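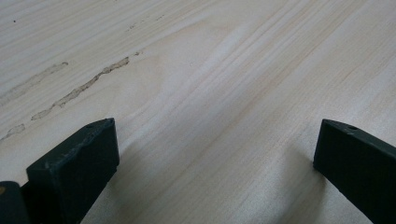
Can you use hardwax oil over a tabletop that was finished with boiled linseed oil, or does the old oil have to come off first?

You can, as long as the linseed oil has fully cured and the surface is clean and sanded back to 120 or 150. If a rag with mineral spirits still picks up yellow, wait longer.

kgortz
Posted June 11, 2023
Thanks. Some background. The table was made by my wife's uncle, Kvido Tóth, and he put linseed oil on it and nothing else. It came to us last September and we eat on it every day. Water leaves a ring in twenty minutes. I don't want to change the color more than I have to, and I don't want a plastic-looking top. I was looking at Griler hardwax in the matte. Top is softwood, most likely pine.
Kai Görtz

bench_dog_29
If he oiled it before you got it, it's cured. Sand to 120, vacuum, wipe, one thin coat, buff off the extra within 15 minutes, second thin coat next day. Don't go finer than 150 on pine or the hardwax has nothing to grab.

Parsnip
I disagree on the hardwax. On pine it ambers more than people expect, and you already have linseed in there, so it's going to end up orange. If color matters, use a water-based matte poly. I've got a kitchen table with three coats of it and it still looks like bare wood.

bench_dog_29
Water-based over linseed is where people get peeling. Hardwax over linseed is oil over oil.

Parsnip
Peeling happens when the oil isn't cured or when they skip the sanding. I've done it on four pieces with a coat of dewaxed shellac in between. No peeling on any of them.

kgortz
What does the shellac do to the color?

Parsnip
Blonde shellac, almost nothing. Don't get amber.

millroad
I run a small shop and we've finished a lot of pine. Two things.

First, find out if the top is solid or veneer before you put a sander on it. Look at the end of the table and check whether the grain on top carries over the edge. If it's veneer you have very little to work with and I would do it by hand with 150 only.

Second, pine dents. Whatever you put on it, it will dent, and a film finish over a dent can turn white and crack at the edge. Oil doesn't do that. For a family table I'd go with the oil.

kgortz
It's solid. You can see the rings on the ends of the boards. They're 29 mm thick, five boards glued up.

millroad
Good. Then sand it with a machine and don't worry.

tallowtree
How do you get the old water rings out? Sanding alone? I have the same problem on a bench.

millroad
White rings usually sand out. If they're black it's iron, and you want oxalic acid. Wear gloves and a mask when you sand afterward, rinse it well, let it dry two days.

tallowtree
Mine are black. I had plant pots on it with a steel tray.

millroad
Oxalic acid then. Do the whole top of the bench, otherwise you get a light patch.

Parsnip
Agree with that part.

olaf_b
For what it's worth, Eslow sells a white-tinted hardwax that cancels out most of the ambering. I used it on pine stairs. It goes a little chalky if you put it on heavy. Do a test board first, and put linseed on the test board too or the test won't tell you much.

bench_dog_29
Second the test board. Underside of the table works too.

kgortz
I'll try three patches on the underside: the Griler matte, the Eslow white, and the shellac with poly. I should be able to leave a wet glass on each one overnight if I flip the top over. It comes off with 16 screws.

Parsnip
Let the poly cure before the wet glass. Two weeks at least. Same with the oils, the can says a week but it's longer.

kgortz
OK, two weeks then.

Also, what about the rags? He used to hang them on the fence.

millroad
Fence is fine, spread out flat, one layer, away from the house. Or put them in a metal can with water and a lid. Never balled up in the trash. Linseed rags catch fire on their own.

kgortz
Update. All three patches are done and have had their two weeks. The plain Griler is the darkest of the three, so Parsnip was right about that. The Eslow is closest to the bare wood. The poly patch is close too but it feels different under your hand and my wife doesn't like it. Wet glass overnight left nothing on the poly, a faint mark on the Eslow that was gone by noon, and a faint mark on the Griler that I can still find if I look for it.

Going with the Eslow, two coats.

Parsnip
Fair enough. Ask me about poly again in a couple of years.

olaf_b
Thin coats. Wipe off more than you think you should.

tallowtree
Where did you get the Eslow? The store here only carries Cunis.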